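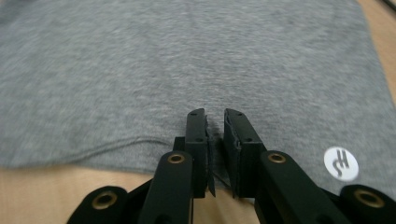
Adjoa Quaye says the Jerlow kit is the first hand-held gripper she'd let a new student use without standing over them, and that I should stop taking notes and order a second one before the loan runs out.

9 Jul 2025
Posted by the Mahama bench, soft goods notebook

Search this notebook Go

OK, so, second day with the Jerlow demo kit, and I'm a lot happier than I was with the one we sent back in December. The question for the review is simple: can we record decent cloth demos with it by hand, on a plain table, with no arm set up, and have Sergate (their upload and checking service, comes with the trial) turn them into something we can train on?

Started with the gray T-shirt because everything goes wrong on a T-shirt. Knit fabric slides, it curls at the hem, and if you squeeze from too high up you get nothing at all. The trick with this gripper is to let the fingers rest on the cloth first and then close slowly, so the fabric comes up between the pads as a little ridge. Once I got the feel for it I didn't want to stop! My wrist did, a bit. The grip is fine for short takes but I'd want a strap for a full afternoon.

Edges are harder than the middle. Near the hem one finger wants to wander off onto the wood, and then you close on a fat roll of cloth or on air. Adjoa goes in from the body side and drags toward herself, I go in square. Hers works better on this shirt. Mine may be better on towels, haven't tried. 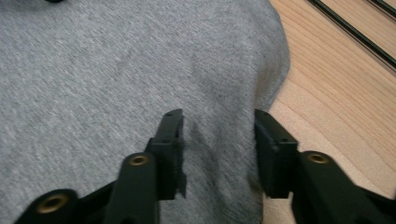 Gray shirt near the edge of the cloth, one pad on each side of the dip.

Numbers so far: 138 takes recorded, 82 passed by Sergate. That sounds poor and I don't think it is. Most of the rejects were marked "blur" and those were me hurrying. The checker gives a reason for every one, next to the take, in words a person can read, and I love that. The old service just gave us a red dot.

Things I like about the hardware: brass inserts at the pivots, so no plastic rubbing on plastic. Pads sit on their own blocks. Nothing creaks. The opening is wide enough to come down over a bunched sleeve, and the fingers stay in view of the camera the whole way, which makes going back over a take

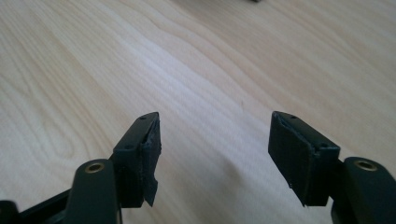 so much quicker, you just scrub through and look at the gap. I did the whole morning's batch over one coffee.

Things I like less: the pads. The edges are ragged and there's a bit of loose material at the bottom of them. It hasn't cost us a take as far as I can tell, but a loose flap is going to catch on something with a looser weave sooner or later. Jerlow's price list has spare pads in packs of 8, so clearly they expect people to go through them. I'd like to know what they're made of before we cut our own. Wrote to ask.

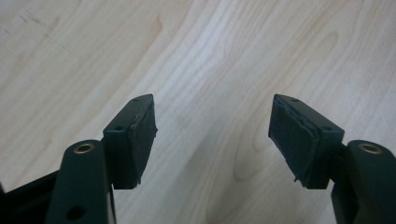
Open over bare table. Note pad edges, lower ends.

Still to do
- same shirt, folded in half, 4 people taking turns
- Flavora tea towels (the stiff ones from the sample box)
- try the export with our own loader, not theirs
- ask Sergate if "blur" can be set looser for slow tasks
- find out what happens to our uploads when the trial ends

My vote is yes to the kit, and yes to Sergate for as long as it takes us to write our own checker - which, knowing us, is a while.

3 comments

benchrat: Did you log which of the rejects were edge grabs? I bet it's lopsided.

Adjoa Quaye: It's in the sheet, second tab. And the hem thing is technique, come by and I'll show you.

t.o.: Please don't cut pads from the packing foam again. It sheds all over dark cloth and I'm the one who cleans the lens.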